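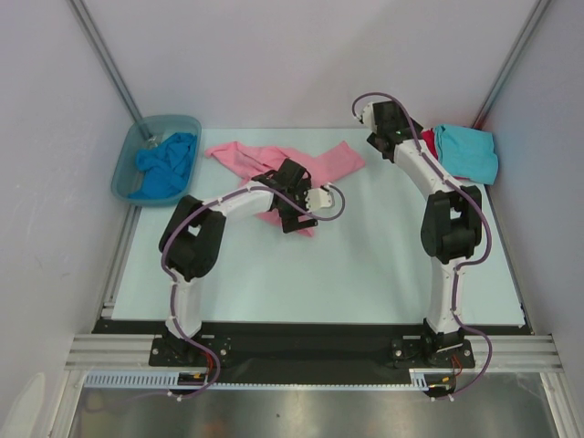 Fold it while the table is still clear, Urmila Garg told her neighbors at the Thursday session, and the tub will take care of itself. She had brought a bag of cloths from her own kitchen drawer and wanted everyone to start with the one they liked least.

That remark has become a kind of motto for the Bakance Cloth Drive, which opens its second round this December at the Shabalala Hall. The idea is simple and we love it: bring the dishcloths, dusters and napkins that have piled up at home, sort them on a big table with other people, and leave with a drawer that closes!

The first round took in 529 cloths over 8 sessions. Nearly all of them went back out again, either home with the people who brought them or on to the kitchen at Tramus, where clean folded cloths are used up faster than anyone can wash them. The worn ones were cut down for shoe polish and window cleaning.

### How a session runs

Doors open at 6:30 p.m. Everyone empties one bag at a time onto the table, pulls the crumpled pieces flat, and folds each one in half and in half again. Colors go together if you like that sort of thing (plenty of people do, and there were some cheerful arguments last time about whether pink counts as red). Folded cloths go into a tub to carry home or hand over at the door.

A session lasts 2 hours, with tea at the halfway point. Please wash everything before you come, and leave bath towels at home, as the tubs fill up quickly. Children are welcome with an adult.

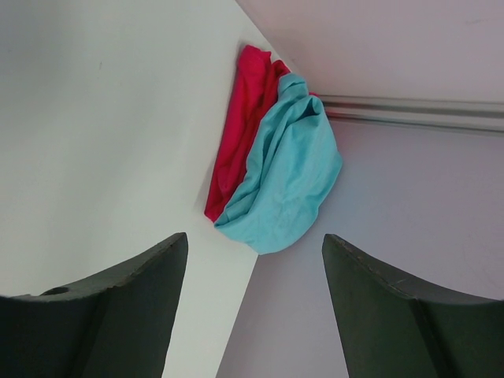
**Elmarie Naidoo**
Program Coordinator, Bakance Cloth Drive

I'm delighted that we're back. When we planned the first round I expected a quiet evening with a few bags, and then we ran out of tubs before the tea was poured. People stayed to talk about how their grandmothers folded napkins, and I went home and redid my whole linen shelf.

For this round we have added 3 extra tables and a corner for mending, with thread and needles supplied by Brornamska. Small holes and loose hems are fine to bring along. If a cloth has reached the end, we'll cut it up with you on the spot.

Sessions are free, and there is no need to sign up. Groups of more than 8 should let the hall desk know ahead of time so that we can set out enough chairs. Reporters are welcome at any session and are warmly invited to bring a bag of their own.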